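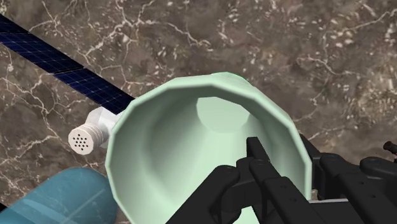 Simulated practice pays off for Vornholm's grasping project

I've been pestering the folks at the Vornholm lab in Anport for a look at their grasping work since May, and last month they finally let me sit in for an afternoon (with coffee, thank you!). They had a result to show, and I think it's a good one.

The project goes by Hladun, and it's all about teaching a gripper to pick up things it has never met before. Everything happens in simulation for now. You get a cone, a cylinder, a bit of satellite-looking hardware with a solar panel sticking out of it, all sitting together on some wildly patterned surface, and the gripper has to work out where to put its fingers. Then the computer deals out a new arrangement and it starts over. I watched this for much longer than I'd planned to. It's weirdly soothing.

What's new is how the team picks the practice rounds. The old way was to shuffle everything at random, every time: shapes, colors, floor, lighting, camera angle. The trouble is that a lot of those random setups are dead easy, and the gripper learns next to nothing from getting them right again. So the group wrote a sorting step, which they call Finer, that looks at where the last batch of grasps went wrong and builds the next batch close to those failures. If the fingers keep slipping off a wide rim, you get more wide rims. If a busy marble pattern throws off the guess about where an edge is, you get more marble, with more veins in it.

And it made a real difference! With plain random shuffling, the gripper managed 68 percent of its grasps on objects it hadn't seen in training. With Finer switched on, and the same 4,000 practice scenes to learn from, that climbed by 15 points. They repeated the whole thing 4 times from scratch with different starting conditions, and Finer came out ahead in every run.

I asked the obvious thing, which was whether the gripper just gets good at the hard cases and forgets the easy ones. That did happen in an early version, I was told. Their fix was pretty low-tech: they keep a slice of plain old random scenes in every batch, and the forgetting mostly goes away. Long thin parts are still a headache, and so is anything see-through, where the simulated camera has a hard time telling the object from whatever is behind it.

The other open question is how any of this holds up on real hardware. Simulated friction is a lot more polite than the kind you get on a workbench, and the team was quick to say so before I could bring it up. They're setting up a bench test now, starting with printed copies of the simpler shapes, and they plan to release the Finer code once the write-up is done. I've already asked if I can come back for the bench test, and I got a maybe.

Recent items
Anport robotics open evening: what to see first
Why see-through objects still fool depth cameras
Vornholm lab moves into its bigger workshop
Printing your own test shapes: a starter list
Notes from the spring simulation meetup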